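Tidying a counter is still slow work for a machine

Prostero has spent two years trying to get robot arms to put things away. The company's lead engineer, who asked to go by job title only, spoke to us at the Edness workshop one afternoon in March.

The first question was whether the machines can do chores yet. "Some of them, slowly," the engineer said. "If you give it one thing to pick up and a clear spot to set it down, it will mostly do fine. A real counter has 10 kinds of things on it."

The team keeps a log. In the last round of 116 pickups, 56 went through with no help from a person. Shoes did worst. "A shoe is soft in one place and stiff in another, and then you have the laces," the engineer said. "Cans and tubes are much easier."

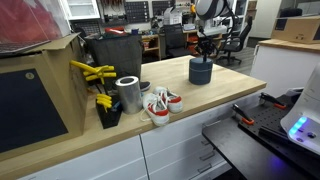

A gripper over a round container on the workshop counter, with sneakers and hex keys nearer the front edge.

Bags are another sore point. A cloth bag changes shape every time it is touched, and the software has to look again before each move. That adds time, and a person would have finished by then.

We asked about shops, where Prostero hopes to sell first. A trial with Villanueva, a hardware store, covers putting returned items back in the right bins. "They wanted to know if it could run overnight. I told them no, it needs someone close by."

And at home? The engineer would not give a year. "My own kitchen is a mess. I would not put an arm in it today. Ask me again when it can handle the shoes."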